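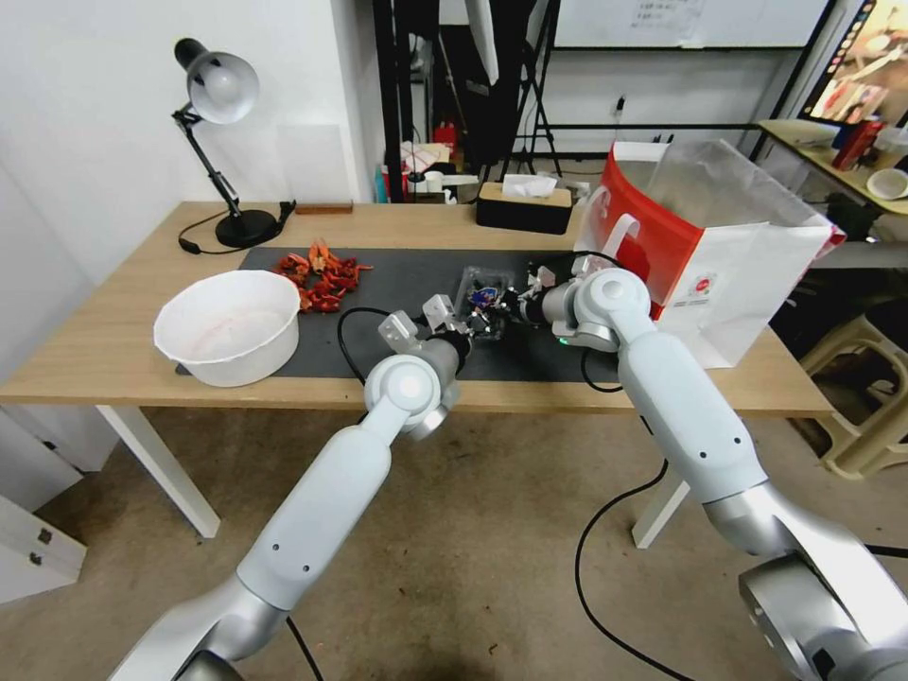
Figure 2.1 A table with a basin, a paper shopping bag and a desk lamp.

Chapter 2
Clearing a Table That Does Too Many Jobs

I've cleared a lot of tables, and I still catch myself picking up whatever is closest and then standing there with it. Where does it go? No idea! So I put it down again, six inches to the left, and call that tidying.

In Chapter 1 we talked about drawers, which are easy because you can shut them. A table is harder. People eat at it, work at it, dump the shopping on it, and by evening you've got a lamp, a box of tissues and a tub of blueberries all sharing one mat. The method I teach in Esterthorpe starts with food, then trash, then everything that lives there anyway.

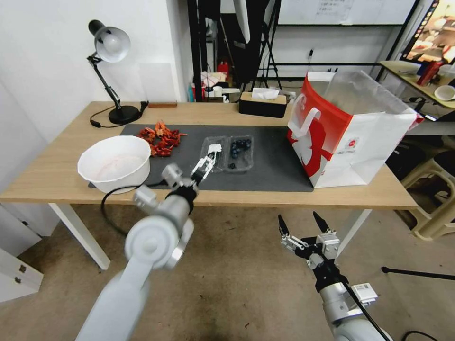
A student in my first evening class told me I had it backward, and that trash should always go first, so you can see what you're dealing with. It's a fair point, and we'll try it her way in Exercise 2. I still like to get the fruit into the fridge (and the lid on it) before I start hunting for scraps.

Next comes the stuff that's easy to knock into. A wide basin is wonderful for scraps, but park it half on the mat and half off and it'll tip the moment you lean on it – ask me how I know.
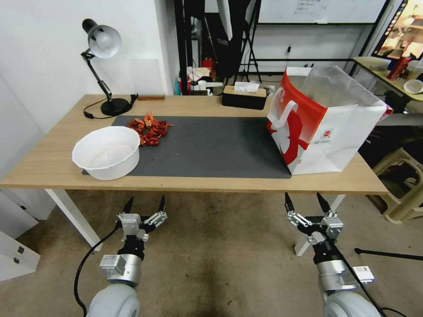 Photo: Zilomen Picture Desk / Šimek Household Readers

Shopping bags get their own section later on. Stand one up at the end of the table and it turns into a trash can, a laundry hamper or a filing cabinet, depending on who walks by. Decide what it's for, say so out loud, and then stick with it
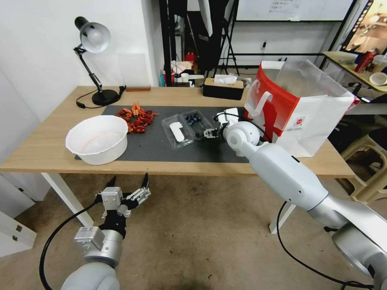
until the table is done, even if something else would fit in there perfectly. My notebooks from the Flulton course cover 400 tables, and mixed-up bags come up more than any other trouble.

Words to know: landing spot, stayer, scrap basin, single-use bag.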